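4. Recording a demonstration by remote control

This section assumes you have finished the Pollow install and can start the Etar viewer without it sulking. Record in the simulator first. Virtual blocks are cheap, and they don't roll under the bench.

1. Load the block task and press Reset. The blocks return to the parts board and the arm to its start pose.

2. Pick up the hand controller and hold the trigger half in for a second. The arm now follows your hand. It will also follow your sneeze.

Note: The follow scale is set in the Destetti panel. Leave it alone for your first 8 recordings, however clever you feel.

3. Bring the gripper in over the block you want, fingers open and pointing down. 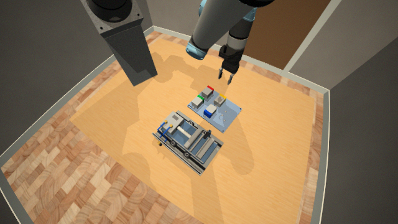 4. Lower slowly, close, and lift straight up. If you clip the block beside it, press Discard. A robot will learn your bad habits with far more dedication than your good ones.

Caution: Do not switch views while the trigger is held. Left and right may trade places, and you will find out which way you were going after you've gone.

5. Set the block down in its slot, open the fingers and back away before you let go of the trigger. 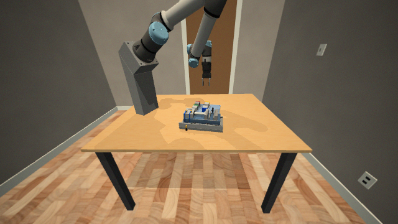
6. Press Save. Each file is labelled with your operator name, so Mohit Semwal will know whose it was.

7. Repeat until you have 110 saved demonstrations. Vary your path a little each time – your wrist will see to that by the end.

Note: If Save fails with code 2076, the disk is full. Move older files to the Bhardwaj drive and press Save again. Reset clears the unsaved recording.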